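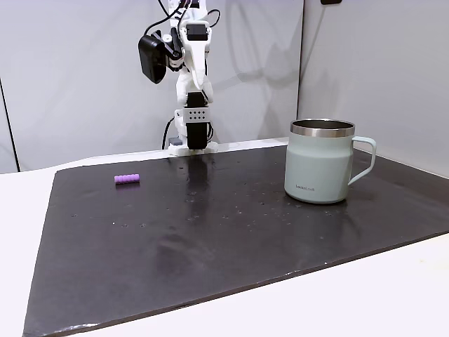

Adport 2 review: canvassing software for ward campaigns

Adport is a canvass management package from Dristum. It imports the electoral register, splits it into walks, collects doorstep responses on a phone and produces lists for polling day. Version 2 replaces the old desktop client with a browser interface. I used it for a by-election in a ward of 3467 electors, starting in March, on the single-ward licence.

Import

The register goes in as a CSV file. Column mapping is manual the first time and can be saved as a template. Our council supplies the address in five separate fields and Adport expects four, so the flat number and building name had to be merged beforehand in a spreadsheet. The import then rejected 37 rows. The error log gives the row number and the word "address" and nothing more. All of the rejected rows were in one converted mill where the flat numbers contain a slash. Replacing the slash with a hyphen cleared them.

Monthly register updates are handled better. Additions, deletions and amendments are matched on elector number, and canvass data stays attached to anyone who has only changed their name. An elector who moves within the ward is treated as a new person and loses their history.

Walks

Walks can be drawn on the map or built from street lists. The map method is quick but ignores railway lines and rivers. One suggested walk put both sides of the canal together, with the nearest bridge well off the route. Street lists take longer and gave us walks that people could finish in an evening. Odd and even numbers can be split, which the previous version could not do.

Bogdan Tănase set up most of ours and found that renaming a walk after it has been assigned removes it from the canvasser's phone. It has to be assigned again. Dristum's support desk confirmed this by email on a Friday and described it as intended. 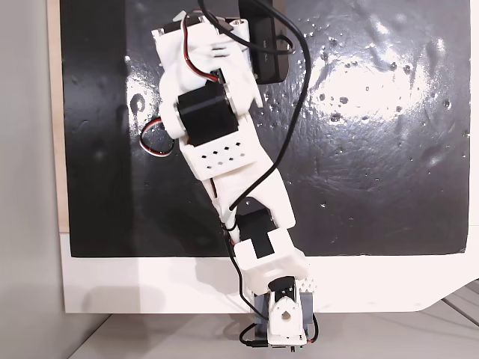
White 3D-printed arm with black servo motors, glossy black board behind.

On the phone

The phone app works offline and sends its data when a signal returns. Responses are entered with one tap for voting intention and a second for likelihood of voting. Free text notes are limited to 1000 characters, ample for any doorstep. Notes are visible to every user on the campaign unless the administrator changes the default, and I would change it before the first session. Opinions about named neighbours do get typed in.

Two people recording the same household produces a conflict. Adport keeps the later entry and discards the earlier one without telling either user. Hanne Hallgrímsson lost most of a street this way when her phone synchronised late. The discarded entries can be recovered from the audit log, one at a time.

Battery use is heavy with the map open and acceptable with it closed.

Polling day

Teller numbers are entered on a plain grid, with the outstanding pledges listed beside it. The grid accepts keyboard entry only and moves to the next cell on Enter. It is the best part of the package. The knocking-up list refreshed every few minutes up to 9 p.m. and printed at a readable size, one street per page.

Compared with Backlund

Backlund, which we used last time, has better walk maps and proper conflict handling. Its reports are weaker and its polling day screen is slow with several tellers' sheets being entered at once. Data exports from Backlund import into Adport with voting intention intact but without contact dates.

Verdict

Suitable for a single ward with one competent administrator. For a whole council area I would wait until the synchronisation is fixed. Export a full backup every night during the campaign; the scheduled backup is switched off by default and the setting is under Billing.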